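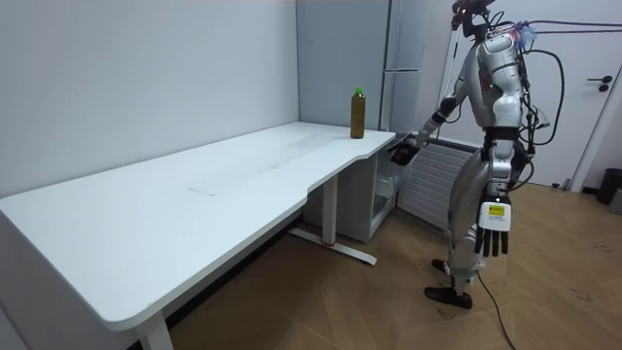

Routing the cables on a standing humanoid

Do this before you run any arm motion. A cable that snags at shoulder height can pull the robot off balance, and one on the floor will catch a foot.

You need:
Hook-and-loop straps
Braided sleeve
A marker and masking tape
The Clovo controller, with the arm speed limit set to 283

1. Power down and press the stop button. Leave the robot hanging in its support until step 6.

2. Gather the cables that leave the back of the torso and strap them every 400 mm. Keep the straps loose enough to slide a finger under.

3. Leave a loop behind the shoulder. Ours is 500 mm of slack. Raluca Ursu tried it with less and the plug came out whenever the arm went fully forward.

4. Take the bundle up, then across to the wall near the ceiling. Don't tie it to anything the arm can reach.

5. Run the floor cable away from the feet and tape it down, starting 2000 mm out. Closer than that it has to move with the robot.

6. Stand the robot facing the desk with the knees a little bent. Power up and wait for Monum to report all joints.

7. Bring one arm forward to desk height and leave the other hanging. Stop there and look at the loop from behind. If it is tight – or rubbing on the shoulder panel – power down and go back to step 3.

8. Repeat with the other arm.

Mark the cables with tape where they leave the torso. If the tape has moved after a session, something is pulling.

Updated 2 September 2023. Thanks to Roy Lightfoot for the correction to step 5.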